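Flornow

A little command line tool that turns a pile of recipe text files into a week of dinners and one shopping list. I wrote it for my own kitchen in Norbridge over a couple of weeks in January and it has been running our groceries ever since, so I figured I'd tidy it up and put it out there.

What it does

You keep your recipes as plain text, one per file, in a folder. You type flornow plan and it picks dinners for the week, skips whatever you had recently, and prints a shopping list sorted by aisle. No account, no app, no phone. I print mine and stick it on the fridge!

The recipe format

I kept it as dumb as I could. First line is the name, then a blank line, then ingredients, then another blank line, then the steps. An ingredient line goes amount, unit, thing, like this:

410 g chopped tomatoes
8 chicken thighs
2 tbsp olive oil

If you leave out the amount it just goes on the list as is, so "salt" stays "salt". Anything after a hash sign is a note to yourself and never gets printed. (Mine mostly say things like "too much cumin last time".)

Installing

You need Python 3.8 or newer. Clone the repo, go into the folder, and run:

pip install .
flornow init

The second command makes a recipes folder and a settings file in your home directory. If you already have a folder you like, pass it with --recipes and it'll use that one.

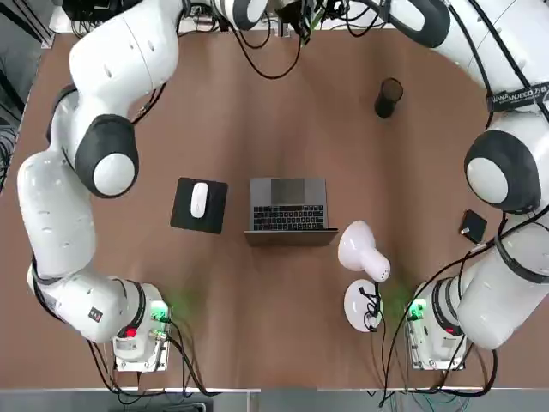

Settings I'd change first

The file is called flornow.conf and most of it can stay the way it is. The one to look at is repeat_days, the number of days before a dinner can come back. It's set to 10, and if you only have a handful of recipes you'll want to drop that or the planner will run out of ideas and complain at you. The other one is aisles, the order your store is laid out in. Mine matches the Grilludik on the edge of town, where bread is by the door and eggs are way in the back for some reason, so yours is bound to be different.

Sample recipes

There's a starter set in the samples folder, mostly soups, stews and tray bakes. A lot of them come from a box of cards I bought at a yard sale with "Mac Mathúna" written on the lid. I typed them up and converted the cups to grams where it made sense, but the baking ones are still in cups and I'm not touching those.

Known problems

Plurals are a mess. "Onion" and "onions" get merged fine, "leaf" and "leaves" don't.
It won't add cups to grams, you get two lines on the list.
Recipe files over 3000 characters get cut short when you print them. The file itself is fine, I just haven't fixed the page layout yet.
On Windows the accents can come out funny. Saving your files as UTF-8 sorts it out.

Changes

12 May 2022: added --skip so you can leave out nights you're eating somewhere else, and fixed the bug where leftovers got planned before the meal they were left over from.

Code is MIT licensed. Bug reports are welcome, and so are soup recipes, just put them in the samples folder and open a pull request.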